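Careers and Opportunities | Operations and Procurement
4 min read

Equipment Planning Officer, Robotics (fixed term, full time)

The Flunon Centre for Household Automation invites applications for the position of Equipment Planning Officer. The appointment is for 14 months in the first instance, commencing in July, and is based at the Centre's Brukov Street premises. The position reports to the Manager, Laboratory Operations, Ms Baiba Juška.

About the position

The Centre studies how robot arms handle ordinary household articles, and is entering the second stage of its Plora program. Under this stage the present group of tabletop arms will be replaced or refurbished, and a common specification will be adopted for grippers, wrist cameras, mounting hardware and work surfaces. Purchasing has until now been managed by individual project leaders. The Centre has resolved to bring these purchases under a single equipment plan, and the successful applicant will be responsible for preparing that plan and keeping it current.

The Officer will work closely with Dr Wumpini Tsikata, who leads the manipulation group, and with Mr Nii Yakubu in Finance. Some contact with suppliers outside ordinary office hours will be required.

Duties

The Officer will:

- prepare a costed replacement schedule for all arms, grippers and cameras held by the Centre, including expected service life and disposal value;
- obtain and compare quotations, and draft purchase recommendations for approval by the delegate;
- maintain the equipment register, which at present lists 203 items, and reconcile it with the finance ledger each quarter;
- forecast the use of consumable parts such as finger pads, foam facings, screws and cables, and set reorder levels for each;
- negotiate service and warranty terms, including loan units during repair;
- maintain a modest budget for the household articles used in handling trials; and
- report to the Plora steering group on spending against plan.

Planning for the handling trials

Applicants should be aware that a significant part of the equipment budget is spent on small things. An arm is purchased once and serviced on a known cycle. Gripping surfaces wear at a rate that depends on what is handled, and the articles themselves need to be replaced or varied as the trials proceed. The manipulation group asks for articles that differ in weight, finish and shape, and that a member of the public would recognise from a kitchen, laundry or shed. 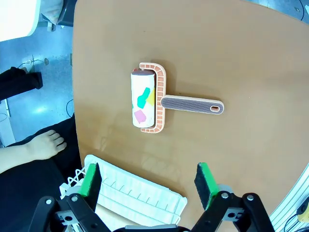 A paint roller, for instance, costs very little, yet its handle and its cylinder call for quite different grasps, and a gripper that manages one may require a wider opening or a softer pad for the other. The Officer will be expected to discuss such requirements with research staff and to express them in a form that a supplier can quote against. Prior experience in operating robots is not required. Training in the safe use of the work area will be provided in the first fortnight.

Selection criteria

Essential: a diploma or degree in procurement, accounting, engineering or a related field, or equivalent experience; demonstrated experience in preparing equipment budgets; sound knowledge of spreadsheet software; and clear written English.

Desirable: experience with capital purchasing in a laboratory or workshop, and familiarity with import and customs paperwork.

How to apply

Applications should comprise a cover letter, a résumé and a statement addressing each essential criterion, and should be sent to the Recruitment Officer, Delali Aryee, at the Centre's postal address or through the careers portal. Applications close at 5 p.m. on the last Tuesday of the advertising period. Late applications will not be accepted.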